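Branlow project: progress report to Widmer, second period

In this period we worked mostly on the demonstrations. The operator moves the arm by remote control, and the program saves the path, the speed and the opening of the gripper. We planned 1,065 demonstrations for the whole project. Until the end of October we have recorded 400 of them, all with aluminum profiles.
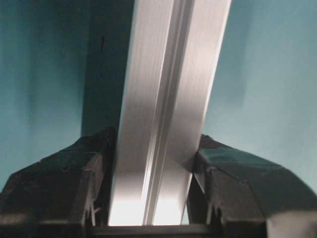 The recording goes slower than we wrote in the plan. A new operator needs about 63 demonstrations before the movements become even, and we do not use these first ones for training. We also changed the software from Bromo to Drukura, and this took more days than we expected. The cost of the change stays inside the approved budget.

For the next period we ask to keep the same two operators. We would like to record 200 more demonstrations with them and then train the model again. 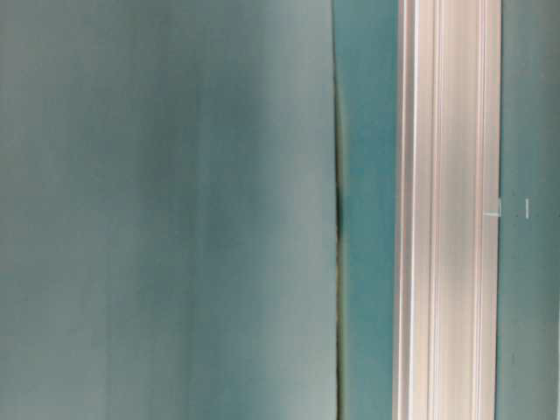 Why do we not guide the arm by hand, as in the first period?

When the operator holds the arm, the hand often comes in front of the wrist camera, and those recordings are difficult to use. We keep hand guiding only for teaching the start position.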